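Brukum 616 Rear Parking Sensor Kit

The 616 is a four-sensor ultrasonic kit for cars and light vans with plastic rear bumpers. Each sensor fits an 18 mm hole and is held by a spring collar. Metal bumpers need the Stasen sleeve, sold separately.

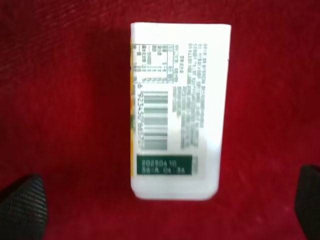
The control unit takes its power from the reversing light circuit, so the kit is live only in reverse gear. Detection starts at 2000 mm. The tone becomes continuous at close range.

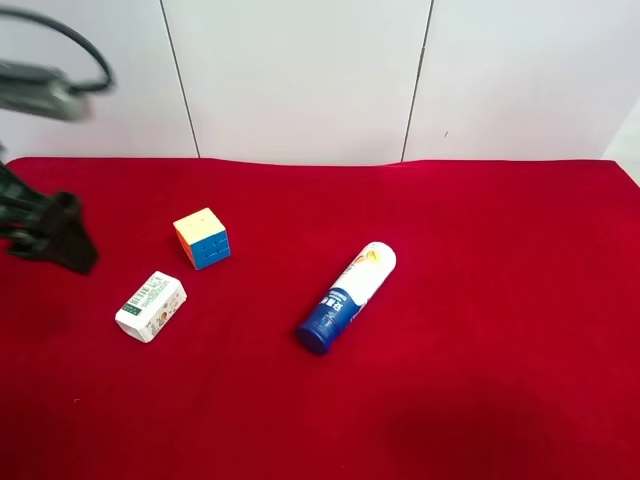
Words: Morfudd Pritchard | Technical review: Wael Shehata

Sensors can be painted before fitting. Keep the coat thin -- heavy lacquer shortens the range. On vehicles with a tow bar, set the offset switch to position 4 and repeat the range check.

Replacement sensors: order under Soleck.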